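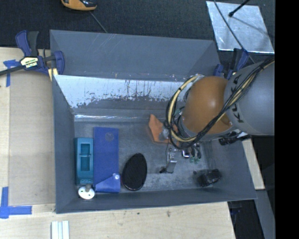

Purnance to Show Bin Picking at Nanomcombe Open Day

NANOMCOMBE, Sat 6 March – Purnance will open its test hall to visitors in August. Demonstrations cover picking of mixed items from a single bin with a KUKA arm and the company's Simemix planning software. Each session runs 2,000 pick attempts over 3 days.

"Visitors will get the full log, including failed picks," said Hok-lam Hsieh, test lead.

Registration is limited to 121 places.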